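Teaching Boko to tidy up
10 June 2019 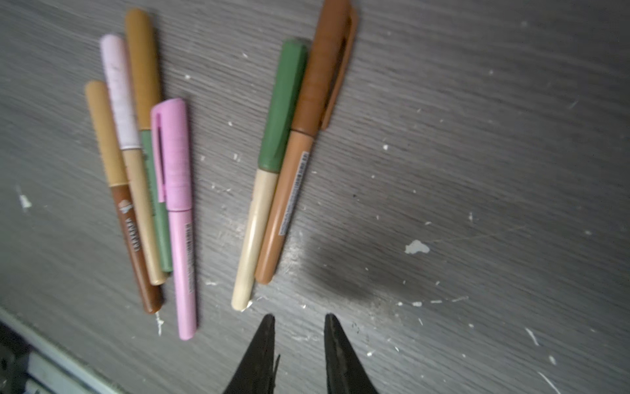
I've been guiding Boko by hand since May, and I still talk to it as though it were a shy puppy (it doesn't mind!). You hold the arm, move it slowly through the job and try not to fidget, and after 30 goes my shoulder knows all about it. The pen with the green cap and cream barrel makes a kind starting point, but the four on the left overlap, so I lead the fingers in much more gently there. We're up to 167 runs now, and I do believe I'm getting smoother.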